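Packing and Caring for a Backpack
Household Notes, Hasness Residence Office

Residents are asked to empty and check their backpacks before packing them again. Thirty minutes on a Saturday is sufficient for most bags.

1. Check the outside
Close the main zipper and run a finger along the seams, looking for loose stitching. Folded or piped seams collect dust and should be brushed along their length. Wipe reflective strips with a damp cloth – solvents may dull them. 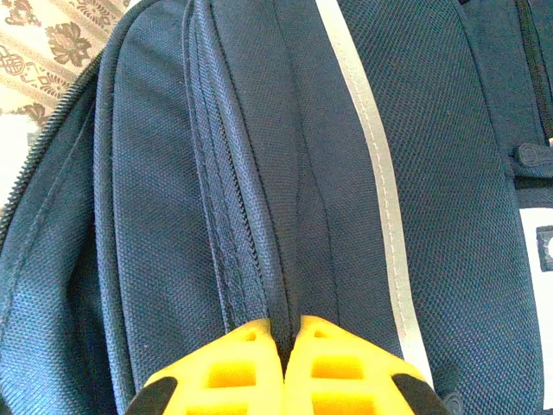 2. Clean the inside
Turn out the pockets and shake the bag over a sink. Marks on the lining may be treated with mild soap and cool water. Leave the compartment open until fully dry.

3. Pack boxed items
Small electronics and pens travel well in their original boxes. Stand the box upright in the main compartment, with soft items on either side. Tuck in the flaps or secure the open end with a strip of paper tape. Heavy books belong nearest the back panel.
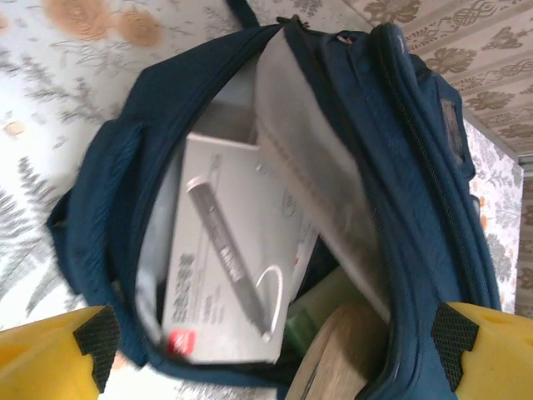 Product box in the main compartment of a navy backpack.

Questions about repairs may be addressed to Rafia Qureshi at the residence office.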